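# 积木按颜色归箱:课程项目小结

我们小组这学期的题目是“公共活动室的玩具怎么收才收得快”,听上去像家务活,做起来却特别上瘾!

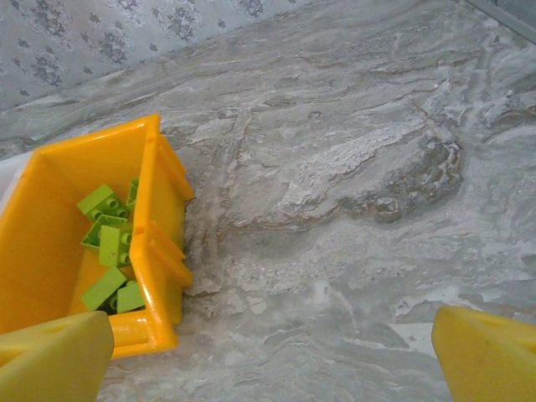
选积木当主角是全组一致的意见。它小、硬、有棱角,凸点还会互相顶住,同样一堆,随手倒进去和码整齐了放,占的地方差很多。Perla Tovar 最先提出一种颜色配一只箱子,绿色的归橙黄色塑料箱,颜色对比强,箱里还剩什么一眼就能看清。

## 做法

活动室的积木总共 528 块,我们先全部倒在地上混匀,再按两种办法各收几轮:

- **随手收**:抓到什么放什么,最后再分色;
- **先分色**:一次只找一种颜色,找完再换下一种。

计时从第一块离地开始,到地上清空为止。

## 结果

先分色的平均用时是 691 秒,随手收的要多出大约 191 秒,差距比我们预想的大得多,当时大家都叫出声来了!多花的时间几乎都耗在最后的返工上:积木已经堆在一起,要找压在底下的那几块,只好再倒出来一次。

还有个意外收获。箱壁内侧光滑、转角是圆的,手指贴着壁一拨,角落里的积木就能带出来。之前用过一只直角纸盒,小块老是卡在角里,抠半天,后来就不用了。

## 还想试的

1. 竖着插进缝里的窄积木最难拿,想试试浅一点的箱子。
2. 每箱限放 50 块,看补箱的时间划不划算。
3. 请低年级同学来收一轮,他们手小,说不定比我们快。

原始计时表放在小组文件夹里,第三轮有一处涂改,以旁边重写的数字为准。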